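The drawer behind the telly, but with an audience

The open day at Bronanik began on a Saturday at an hour when sensible people are still in slippers. There was a queue. By the time they shut the doors the sign-in sheet had reached 286, which is a lot of people to come and watch something fiddle with a power strip.

Plugs are the house speciality. Other firms teach their machines to fold towels or pour tea. Bronanik has picked the job everyone does on their knees with a torch in their mouth, and has laid out the full misery of it: strips, chargers, coils of flex, all on a surface patterned like a smart hotel bathroom. 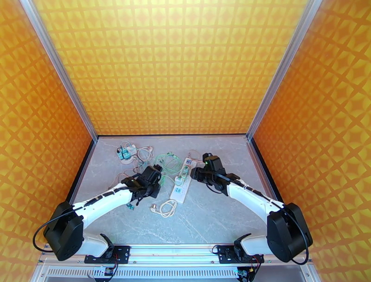 Kamol Luangrath said that plugs were harder than they looked, and that a cable never lies the same way twice, so a machine that has merely learnt a set of moves will sooner or later be beaten by a bit of string. I have been beaten by the same bit of string since August and felt we had something in common.

The log on the wall put the month's attempts at 1,343. It did not say how many had gone in, and when I asked I was offered a biscuit. The system is called Prernis, which sounds like an ointment.

What won the crowd round was the slowness. A man beside me held his breath at every approach, and his daughter told him to stop it. I found myself leaning to the left, as one does at bowls. 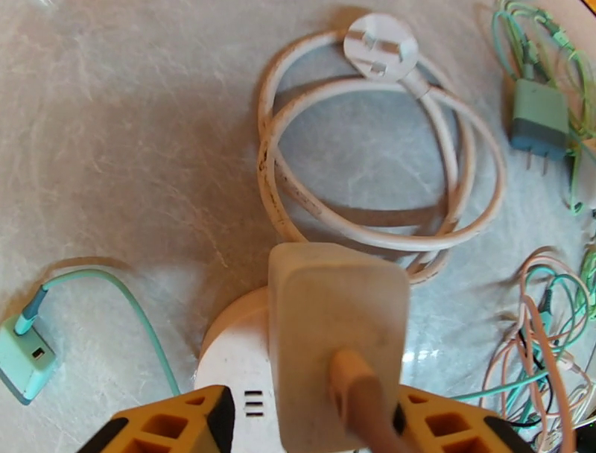 Steady now: a plug held upright at the round power strip, with plenty of spare cable for company.

I got home at four and the lamp in the hall still wasn't plugged in.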